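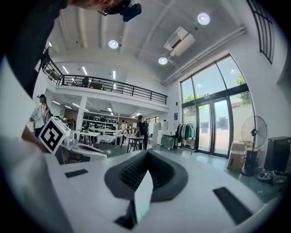 # 이름 네 개로 배운 상표 조사: 출원 전 선행상표 검색 프로젝트 보고서

지식재산 실무 입문 수업, 3조
조원: 수전 판(Shuzhen Pan), 마카리오 발도비노스(Macario Valdovinos), 라우린다 로샤(Laurinda Rocha), 벤빈다 모타(Benvinda Mota)
지도: 매리언 매케이(Marion Mackay) 선생님

## 1. 왜 상표였나

처음에 우리 조는 특허 명세서를 읽어 보려고 했다. 그런데 첫 회의에서 라우린다가 교내 창업 동아리 이야기를 꺼냈다. 동아리에서 접이식 필기 보드를 만들고 있는데 제품 이름 후보가 네 개나 되고, 어느 것이 등록될 만한지 아무도 확인해 보지 않았다는 것이다. 그 말을 듣자마자 주제가 바뀌었다! 실제로 쓰일지도 모르는 이름을 우리가 조사한다니, 교과서 연습문제와는 비교가 안 되게 재미있을 것 같았다.

후보는 Lonura, Stusen, Murín, Brarnum이었다. 우리는 각각 "로누라", "스튜센", "무린", "브라넘"으로 읽기로 했는데, 이 읽는 법을 정하는 일부터가 만만치 않았다. 이 부분은 4장에서 따로 쓴다.

조사 질문은 두 가지로 잡았다.

- 네 이름은 그 자체로 식별력이 있는가?
- 비슷한 상품에 이미 출원되었거나 등록된 상표와 헷갈릴 만한가?

도형이나 로고는 범위에서 뺐다. 동아리가 아직 로고를 정하지 않았고, 도형 검색은 분류 코드를 새로 익혀야 해서 한 학기에 함께 다루기 어려웠다.

## 2. 먼저 공부한 것

### 2.1 식별력

상표는 소비자가 상품의 출처를 알아보게 해 주는 표지이다. 그래서 상품의 보통명칭이나 품질, 용도, 원재료를 그대로 설명하는 말은 원칙적으로 한 사람이 독점하기 어렵다. 필기 보드에 "잘 써지는 보드"라는 이름을 붙이면 뜻은 바로 통하지만 상표로서는 약하다.

반대로 아무 뜻이 없는 조어 상표는 대체로 식별력이 강하다고 본다. 마카리오는 이 대목을 읽고 "마케팅에서는 뜻이 통하는 이름이 좋다고 배웠는데 여기서는 거꾸로네?" 하고 한참 신기해했다. 우리도 같은 생각이었다. 설명하는 이름은 기억하기 쉽지만 지키기 어렵고, 만든 이름은 알리는 데 품이 들지만 일단 알려지면 든든하다. 그 중간에 있는 암시적 상표가 제일 토론할 거리가 많았다.

### 2.2 유사 판단

두 상표가 비슷한지는 외관, 호칭, 관념을 놓고 전체적으로 살핀다. 글자 모양이 닮았는지, 소리가 닮았는지, 떠오르는 뜻이 닮았는지를 보는 것이다. 기준이 되는 사람은 전문가가 아니라 그 상품을 사는 일반 수요자이고, 두 상표를 나란히 놓고 뜯어보는 대신 시간과 장소를 달리해 만났을 때 혼동할지를 따진다. 이것을 이격적 관찰이라고 부른다. 우리가 화면에 이름 두 개를 띄워 놓고 "여기 글자 하나가 다르잖아" 하고 말할 때마다 매케이 선생님이 이 말을 다시 꺼내셨다.

### 2.3 상품과 류

상표권은 이름만 떼어서 생기지 않고 지정상품과 함께 정해진다. 출원서에는 니스 분류에 따라 류를 적지만, 같은 류라고 반드시 유사한 상품인 것은 아니고 다른 류라고 반드시 비유사한 것도 아니다. 실무에서는 유사군코드를 함께 본다. 필기 보드는 문구류로 보면 간단한데, 동아리에서는 나중에 전용 앱도 내고 싶어 했다. 앱은 소프트웨어이니 다른 류까지 검색해야 했고, 일이 훌쩍 커졌다.

## 3. 조사 방법

검색은 누구나 쓸 수 있는 공개 상표 검색 서비스로 했다. 처음에는 각자 마음대로 검색했다가 결과를 합칠 수가 없어서 전부 다시 했다. 두 번째에는 아래 순서를 정해 놓고 똑같이 따랐다.

1. 이름 전체를 로마자로 검색한다.
2. 한글로 읽은 표기를 모두 넣어 검색한다. 로누라는 "로뉴라", "론우라"까지 넣었다.
3. 앞부분만 같은 상표와 뒷부분만 같은 상표를 찾는다.
4. 문구류와 소프트웨어 쪽으로 범위를 좁힌다.
5. 남은 상표의 상태(출원, 등록, 거절, 소멸)를 확인해 표에 적는다.

이렇게 모은 목록은 중복을 지우고 나서 585건이었다. 세로로 긴 표를 처음 열었을 때는 다들 말이 없었지만, 읽다 보니 묘하게 빠져드는 맛이 있었다(문구 회사들이 얼마나 다양한 이름을 짓는지!). 한 건을 두 사람이 따로 읽고 "검토 필요"와 "제외" 중 하나로 표시했다. 의견이 갈린 것은 토요일 모임에서 함께 다시 봤다.

판단표에는 외관, 호칭, 관념, 상품의 관계를 각각 한 칸씩 두고, 마지막 칸에는 이유를 문장으로 쓰게 했다. 벤빈다가 낸 의견인데 효과가 아주 컸다. "비슷함"이라고만 적은 칸은 일주일 뒤에 보면 쓴 사람도 왜 그랬는지 기억하지 못했다.

## 4. 읽는 법 설문

호칭을 판단하려면 사람들이 이름을 어떻게 읽는지 알아야 한다. 우리끼리도 Stusen을 "스튜센"과 "스투젠"으로 다르게 읽었기 때문에, 교내 학생 100명에게 네 이름을 보여 주고 소리 나는 대로 한글로 적어 달라고 부탁했다.

| 이름 | 가장 많이 나온 표기 | 함께 나온 표기 |
|---|---|---|
| Lonura | 로누라 | 로뉴라, 론우라 |
| Stusen | 스투센 | 스튜센, 스투젠 |
| Murín | 무린 | 뮤린, 머린 |
| Brarnum | 브라넘 | 브라눔, 브라르눔 |

제일 놀란 것은 Stusen이었다. 우리는 "스튜센"이 당연하다고 생각했는데 "스투센"이 더 많았다. 검색어를 고쳐서 다시 돌렸고, 첫 검색에서 빠졌던 상표가 새로 걸려 나왔다. 설문을 안 했으면 그대로 놓쳤을 것이다.

Murín의 강세 부호에 대해서는 대부분 읽을 때 신경 쓰지 않았다고 답했다. 그래서 부호가 있는 표기와 없는 표기를 호칭에서는 같은 것으로 다루었다.

설문 대상이 모두 같은 학교 학생이라는 점은 한계다. 실제 수요자에는 학부모나 직장인도 있을 텐데 그 사람들에게는 묻지 못했다.

## 5. 결과

### Lonura

네 이름 가운데 가장 깨끗했다. 상품과 연결되는 뜻이 떠오르지 않고, 문구류와 소프트웨어 양쪽에서 호칭이 가까운 등록상표를 찾지 못했다. 앞 두 음절이 같은 상표는 있었지만 뒤 음절의 느낌이 확연히 달라서 전체로는 구별된다고 보았다.

### Stusen

의견이 제일 뜨겁게 갈렸다. 수전은 앞부분이 영어 student를 떠올리게 하니 암시적 상표에 가깝다고 했고, 마카리오는 설명을 듣기 전에는 전혀 몰랐다고 했다. 암시적이라 해도 식별력을 부정할 정도는 아니라는 데까지는 뜻이 모였다. 문제는 새로 찾은 선출원이었다. 문구류에 호칭이 상당히 가까운 상표가 있었고, 우리는 위험을 "높음"으로 적었다.

### Murín

짧은 이름은 한 음절의 비중이 크다. 두 음절짜리 상표끼리는 첫소리 하나만 달라도 꽤 다르게 들리지만, 그만큼 비슷한 조합도 이미 많이 쓰이고 있었다. 게다가 라우린다가 성씨로도 쓰이는 말이라고 알려 주어 관념 칸을 다시 썼다. 문구류는 "보통", 소프트웨어 쪽은 검토할 상표가 많아 "높음"으로 두었다.

### Brarnum

식별력은 충분하다고 보았다. 호칭이 가까운 상표가 하나 있었지만 지정상품이 건축 자재 쪽이어서 우리 상품과 거리가 멀었다. 위험은 "낮음"이다. 다만 발음하기 어렵다는 설문 의견이 많았고, 동아리에는 이것도 그대로 전했다.

## 6. 동아리에 전달한 내용

우리는 1,000자짜리 요약문을 따로 써서 동아리에 보냈다. 긴 보고서를 줄이는 일이 생각보다 어려웠고, 벤빈다가 세 번이나 고쳐 썼다. 요약문에서는 Lonura를 첫째, Brarnum을 둘째 후보로 권했고, 출원하기 전에 변리사의 검토를 꼭 받으라고 적었다. 우리 조사는 수업에서 배운 범위 안에서 한 것이고, 출원된 지 얼마 안 된 상표는 공개 서비스에서 아직 보이지 않을 수 있다.

동아리에서는 이름을 바꿔 부르는 연습까지 시작했다고 한다. 그 소식을 들었을 때 정말 신났다!

## 7. 아쉬운 점과 다음에 해 볼 것

- 검색 순서를 처음부터 정했더라면 약 2주는 아꼈을 것이다.
- "검토 필요"의 기준이 사람마다 달랐다. 수전은 넓게, 마카리오는 좁게 잡았다. 시작할 때 같은 상표 몇 건을 함께 읽으며 기준을 맞춰 보면 좋겠다.
- 심결과 판례를 더 읽고 싶다. 유사 판단은 규정만 읽어서는 감이 안 오는데, 실제 사건의 이유 부분을 읽으면 갑자기 이해가 된다.
- 로고가 정해지면 도형 상표 검색도 해 보고 싶다. 라우린다는 벌써 도형 분류표를 읽기 시작했다.
- 동아리가 해외 판매를 생각한다면 마드리드 의정서에 따른 국제출원도 좋은 주제가 될 것이다.

## 8. 역할 분담

- 수전 판: 검색식 작성, 문구류 검토
- 마카리오 발도비노스: 소프트웨어 쪽 검토, 목록 중복 정리
- 라우린다 로샤: 동아리 연락, 설문 진행
- 벤빈다 모타: 판단표 설계, 요약문과 보고서 편집

의견이 갈린 건에서 양쪽 이유를 다 적어 두라고 조언해 주신 매케이 선생님께 감사드린다. 그 메모는 판단표와 함께 부록 파일에 넣었다.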